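4.3 Recording examples in the simulator

Read section 4.2 first. The Nudamard task file must be loaded and the arm must be at its home position before recording starts.

1. Open the Edanell recorder and select the task "fruit in bowl".

2. Type the instruction text exactly as it appears in the task file. A spelling mistake is stored with every example in the batch.

3. Set the object layout to Shuffle. Fruit, vegetables and crockery are then placed afresh on the round table at each reset.

4. Press Record and wait 3 seconds before moving the arm.

5. Steer the gripper over the fruit, lower it, close the fingers and carry the fruit to the bowl.

Note: Keep the fingers vertical near the bowl. A tilted approach can catch the rim, and the contact model handles thin edges poorly.

6. Lower the fingers inside the bowl before opening them. Do not drop the fruit from above the rim.
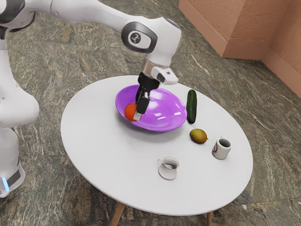
7. Raise the arm clear of the bowl, then press Stop. The recorder trims idle time at both ends.

8. Mark the example Keep or Discard. Discard any example in which another object was knocked over, even if the fruit ended up in the bowl.

Caution: Do not change the lighting or the camera position within a batch. Start a new batch instead - the two cannot be separated later.

A batch is complete at 15 kept examples. Export it to the Cestcombe folder and enter the operator's name in full, e.g. Manolis Chrysikopoulos.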